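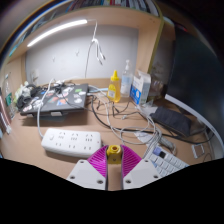 Gripper at the study cubicle desk, power strip ahead of the fingers.

Rovcombe Open Day: Planning and Review Meeting
Minutes, February

Present: Tainá Aguiar (chair), Fermín Godoy (minutes), two members of the data group, one member of the building office
Apologies: Uniyal liaison

Meeting opened at 2:10 p.m.

1. Minutes of the previous meeting

Accepted with one correction. Under item 4, "Paltura controller" should read "Paltura logger". The controller was not discussed.

2. Report on the open day

T. Aguiar reported. The hand-held gripper demonstration ran from 10 a.m. to 4 p.m. at the study cubicles on the second floor. The sign-in sheet shows 707 visitors for the building as a whole. No separate figure was kept for the cubicles. The building office asked that a separate sheet be used next time. Agreed.

The session was arranged in blocks of 20 minutes. Each block had an introduction, a demonstration by a member of the group, and time for visitors to hold the tool. Blocks in the morning kept to time. Two blocks after lunch overran and the last block of the day was shortened.

Several visitors asked why the demonstration used a desk in ordinary use and not the clean bench downstairs. The group's answer was that the recordings are meant to cover desks as people leave them, with cables, a keyboard and bottles on the surface. T. Aguiar asked for this to be put on the handout.

3. Demonstration tasks

F. Godoy went through the tasks.

3.1 Cable pick-up. Lift one cable from the tangle on the desk and set it down clear of the others. Visitors found this the hardest task. The usual fault was closing on two cables together. Black cables lying across one another gave the most trouble. It was proposed to start new users on the light blue cable, which is easier to follow by eye. Agreed.

3.2 Power strip. Approach the strip from the front and slide it sideways without lifting. Completed by most visitors. The building office pointed out that a strip used in a public demonstration must be unplugged at the wall and checked before each block. F. Godoy confirmed that this was done in the morning but could not confirm it for the afternoon. To be added to the block checklist.

3.3 Bottles. Move the yellow squeeze bottle forward from the back edge and return it. The clear pump bottle was dropped from the task before the day, as the pump head catches on the fingers. One member asked for it to be restored as an advanced task. Not agreed. To be tried in-house first.

3.4 Pouch. Pick up the black fabric pouch by one edge. No difficulty reported. Visitors commented that the ridged pads held the fabric better than they expected.

4. Gripper hardware

The tool was fitted with the white fingers and magenta ridged pads throughout the day. One set of pads was changed at midday as a precaution. The removed set is with F. Godoy and has not yet been inspected.

A visitor from Drirnari asked whether the pads could be supplied in a softer grade. T. Aguiar replied that only one grade is in stock. Drirnari will send its question in writing.

The gap between the fingers when open was discussed. Visitors with smaller hands had trouble reaching full opening on the trigger. A lighter return spring was suggested. The data group was concerned that a change of spring would make new recordings hard to compare with old ones. Left open until the next meeting.

5. Recordings

The Paltura logger saved 1,324 clips over the day. The data group has checked the index against the files and found 17 clips with no end marker. All 17 come from the overrunning blocks. They will be held back from the shared folder until the markers have been entered by hand.

Clips made by visitors are stored apart from clips made by the group. Consent forms have been matched to the visitor clips.

6. Space and furniture

The shelf light over the desk was left on all day. The data group reported reflections in some clips and asked whether it could be dimmed. The building office will find out if the fitting allows it.

The large monitor on the right side of the desk limits the approach from that side. It was agreed to leave it in place. Left-handed users should be told before they start.

7. Next visit

Uniyal has asked for a half-day visit for its own staff. T. Aguiar proposed the same tasks in the same order, with the cable task moved to the end. Agreed. Block length to stay at 20 minutes, with a gap between blocks for resetting the desk.

8. Actions

T. Aguiar: revise handout; reply to Uniyal.
F. Godoy: inspect removed pads; add power strip check to block checklist; try the pump bottle task in-house.
Data group: enter missing end markers; note on the effect of a spring change.
Building office: shelf light; separate sign-in sheet for the cubicles.

9. Any other business

The spare charger for the logger is missing from the cabinet. Members to check their bags.

Meeting closed at 3:25 p.m.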